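Susteldale Open Forum > Methods and Results > Manipulation in simulation

Topic: Does dropping the wrist view for part of training help with cluttered shelves?
Started in January. Replies: 7

S_Ebrahimi
Colleagues are invited to comment on a result from the Flindano group before we submit the written report. The method is simple to state. We train one policy on two camera views, one fixed to the wrist and one standing outside the workspace. During training, the wrist view is hidden from the policy in a set share of episodes, chosen at random. At test time both views are supplied as normal.

We ran 50 test episodes per condition on the refrigerator shelf task, in simulation only. The policy trained with both views throughout completed 31 of them. The policy trained with the wrist view hidden in 40 per cent of episodes completed 38. Starting positions were the same for both.

The wrist view is of great use in the last part of a reach, but it can be filled by whatever the gripper has come close to. In the view below, the banana takes up the left and centre while the orange lies further back.
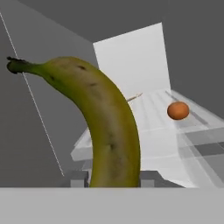
Our reading is that a policy which has always had this view learns to trust it even when one near object takes up most of it. Hiding the view now and then obliges the policy to keep track of the layout by other means. We should be glad to hear whether other groups have seen the same.

Setareh Ebrahimi, for the Flindano group

northbench
Thank you for posting this. May I ask how many training seeds were used? A gap of 7 episodes in 50 is well within what we see between two seeds of the same method. I would not wish to see the report go out on a single seed.

S_Ebrahimi
There were 2 seeds per condition, and the figures given are for the better seed in each case. I accept that this should have been stated in the first post. The weaker seeds completed 29 and 33, so the order is the same, but the gap is smaller.

Campos_lab_desk
Reporting the better seed is not a practice we would support. Please give the mean and list each run.

On the method itself, our group at Campos tried something close to it last year, on a drawer task. We hid the outside view instead and found no gain at all. We took this to mean that the policy was making little use of the outside view in the first place. It would be worth running that condition, so that readers can tell whether the gain comes from hiding the wrist view or from hiding any view.

tw_hallam
I disagree in part with the explanation in the first post. A near object filling the wrist view is still information. The policy knows something is close. The trouble may lie in the image size: once the wrist picture has been scaled down, a small fruit at the back of the shelf is left with very few pixels. Have you tried a larger wrist image with no hiding? That is a cheaper change, and it ought to be ruled out first.

S_Ebrahimi
Both points are fair. The condition with the outside view hidden is now in the queue and should finish by Friday. We have not tried a larger wrist image.

On the matter of scale, the outside view may help the discussion. It takes in the top shelf together with the arm, although the hand covers part of what lies beside it.

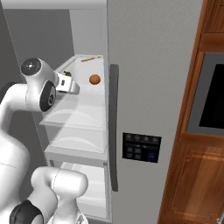 Outside view: gripper over the top shelf, with the orange to its right.

A larger wrist image would not alter the fact that each view loses something the other keeps. Here the green item is partly behind the hand, and we would expect the wrist view to be the better guide to it. The orange is in plain sight. That said, I agree that the comparison belongs in the report.

northbench
May I add a request concerning the failures? Success counts alone do not show whether your explanation holds. If the baseline fails by reaching for the nearest object when another was asked for, that supports you. If it fails by dropping the right object – which is what we mostly see with Plendotetti, our own shelf benchmark – then hiding the view has little to do with it, and the gain needs another cause.

tw_hallam
I second that. I remain of the view that image size will explain most of the gap, but a table of failures would settle more than further argument here.

S_Ebrahimi
We shall label every failed episode from all four runs under three headings: wrong object reached for, right object missed, and right object dropped. Two people will label separately, without being told which policy produced the episode. The report will give the mean for each condition with every run listed, and will include the larger wrist image and the hidden outside view as further conditions. Submission is put back until those are complete. If the Campos group is willing to share the settings used on the drawer task, we would match them where we can.

Campos_lab_desk
We are willing. The settings will be sent to the group address. Please note that our episodes were shorter than yours, and that the share of hidden episodes was fixed in advance and not drawn at random.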